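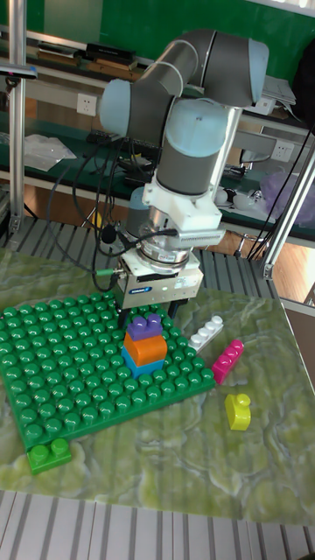

Attachment 1: three bricks stacked on the green baseplate, purple on top

Ticket 1638
Product: Oso large building baseplate, green, with Oso starter bricks
Category: Fit and hold
Status: Closed
Handled by: Khurana customer support

Customer report, Tuesday, 9:40 am

We have one of your large green baseplates and a bag of mixed bricks. Low builds are fine. Once a stack is three bricks high it starts to lean, and if the table gets bumped the whole thing lets go at the bottom. The bricks stay stuck to each other. It's only the bottom brick that comes off the plate.

The stack I keep trying is light blue, orange, purple, going up. The plate is on a green and white marbled mat, turned at an angle so I can reach it. Photos attached. The other bricks lying on the mat are from the same bag.

Support reply, 11:15 am

Thank you for the photos. Please try the following and write back with what you find.

1. Take the plate off the mat and put it on the bare table. Press down on each corner. Does any corner rock?
2. Turn the plate over and check the underside for grit or bits of packing.
3. Wash the plate in lukewarm water with a drop of dish soap. Do not use the dishwasher. Let it air dry overnight.
4. Build the same stack near the middle of the plate, then again near the edge, and tell us if there is a difference.

Also, are all the bricks ours? Proltex bricks look very close but are molded a little looser underneath.

Customer reply, Wandent branch, 4:30 pm

Plate is flat on the bare table. On the mat one corner rocks a little. Underside was clean. Have not washed it yet.

Stack in the middle holds well. Stack near the right edge of the plate leans. I have been building near the edge out of habit.

I can't say for certain that all the bricks are yours. The bag came from a shelf with other bags. I bought it in July.
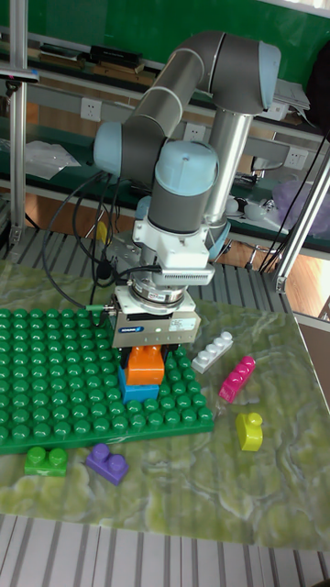 Attachment 2: orange brick just above the blue one, near the right edge of the plate

Support reply, next morning

The mat is the likely cause. A soft or uneven surface lets the plate flex when you push down, and the edge flexes more than the middle. The bottom brick then goes on at a slight tilt.

Please press the bottom brick down first, by itself, with a thumb on top and your other hand flat on the plate next to it. Add the second brick only when you see no gap under the first. Keep the mat if you like it, but put a stiff board between it and the plate. Ours is part number 225. Any flat board of the same size will do.

To check the bricks, look inside the bottom. Ours have a small 37 stamped on the inner wall.

Customer reply, 2:05 pm

Washed the plate, put a shelf board under it. Blue brick has the 37. So do the orange and the purple. The long white one and the long magenta one do too. The yellow one has no stamp that I can find.

Built up to 16 high in the middle. Five high near the edge, no lean. You can close this.

Resolution: surface under plate. No replacement sent.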